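Progress report to the Haberkorn program, second period
Gripper comparison for soft and awkward objects
Prepared by Vlastimil Gajdoš, Prodden

Since the last report we have moved from setting up to real testing, and it has been a very good few months. Both grippers named in the proposal have now been on the arm, the trial sheet has settled down, and we have enough runs to say something useful about the first one. I have kept the math to a minimum and put the open problems near the end.

What we are comparing

The Pesix gripper is the plain one: two narrow fingers, parallel motion, no force sensor of its own. The Fleltonel gripper has wider padded fingers and reports how hard it is squeezing. The Fleltonel costs a lot more, so the question you asked us in the first review was a fair one: how far can we get with the simple gripper if we put the effort into the control side? Further than I expected when I wrote the proposal!

The main task is moving a pear between two small bowls. It sounds easy until you try it. A pear is narrow at the top, wide at the bottom, and happy to roll if you set it down badly. The bowls are small enough that a sloppy approach touches a rim, and we count any rim contact as a fault even if the pear ends up where it should.

Runs so far

We logged 667 pear transfers with the Pesix gripper in this period. Of those, 226 used the old fixed closing width and the rest used the new setting, where the fingers close in small steps and stop when the motor current rises. Most of the drops came from the fixed-width group. The stepped closing is slower, but the arm spends so much of each cycle traveling that you hardly notice.

The two bowls, pink and light blue, with the two-finger gripper open over the table and, in the other view, closed on the pear:

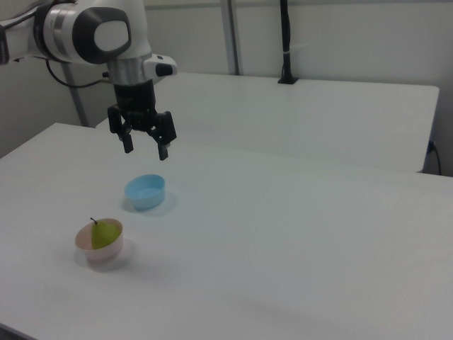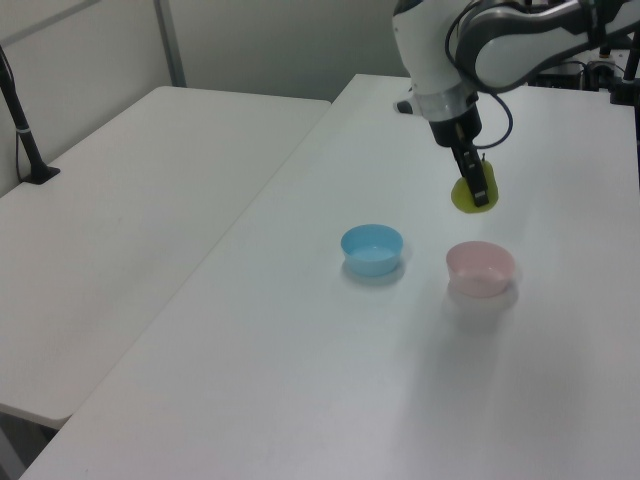

Haberkorn Progress Reports, Vol. 4, No. 2, p. 3

The grasp height turned out to matter more than the closing force. If the fingers come in too near the stem, they have very little to hold and the pear swings. If they go too low, they run out of room between the fruit and the side of the bowl. We now aim for a band a little above the widest part, and the planner picks the height from the camera view before the arm starts down. I am really pleased with how this works. It was a weekend idea that became the default within days.

The Fleltonel gripper has had only 127 transfers, so please read the early impression as just that. It is gentler, and it marks the fruit less. It also has trouble fitting inside the bowls, and we had to widen the approach angle to get the fingers past the rim. A fair comparison needs more runs, and those are first in line for the next period.

Controller work

The new controller software now runs both grippers from the same task file. Changing over used to eat most of a morning. It is now a bolt change, a cable, and one line in the settings. The full log stands at 2861 recorded attempts, counting calibration moves and the short tests we do after every change, and all of it can be replayed and sorted by gripper.

Problems

The wrist cable is still our weak spot. On far reaches with the wrist turned it can pull tight, so we have put a limit on that joint until we find a better route for it. The limit costs us one corner of the table, and the trial layouts have been changed to stay out of it.

Camera calibration drifts when the tables are bumped. We check it every Friday and again after any move of the furniture. A stiffer mount has been priced and fits within the current equipment line, so no change to the budget is requested.

Next period

Finish the Fleltonel pear runs under the same conditions as the Pesix set. Add two softer objects, most likely a ripe tomato and a bread roll. Repeat the stepped closing tests with the bowls moved closer together. We would like to show both grippers live at the December review, and if the review group wants to bring its own objects for the arm to try, please do. We would enjoy that a great deal.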